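The Last Word, by the Inch

The Mirnside paper used to print its death notices for free, provided the family kept it to 50 words and brought them in on paper. People managed. A man's whole working life went by in "formerly of the gasworks," and the rest was hymns and parking.

Now there's a price list. The basic notice runs to 200 words. After that you pay by the line, and this is where survivors start looking hard at the cousins. I have read one notice from June that came to 216, and I'd bet money the extra 16 were a son-in-law.

The wording has changed too. Nobody in Mirnside dies anymore. They pass, they slip away, they go to join a dog.
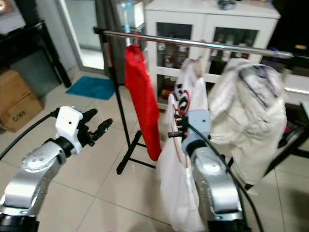
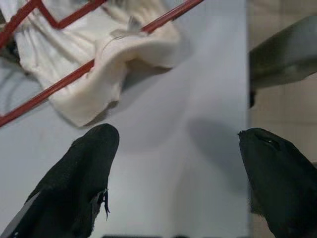

A garment held by its fabric, and a closer look at two knit-covered fingers.

Du Plessis, the older of the town's two funeral homes, keeps a folder of past notices for families who freeze up at the blank page. Most of them borrow a first line and then argue about the second. Was she a homemaker or a bookkeeper? Does the first husband get a mention? (He does if he's paying.)

Fenatus, the newer place out on the Trurico road, has a form on its website instead. You tick "devoted" or "beloved" and it fills in the rest. Ticking both is allowed - I checked.

I've started a draft of my own, mostly to save my sister the trouble. It stands at over 200 words and I haven't gotten out of high school yet. She has offered to edit. She says the gasworks people had the right idea.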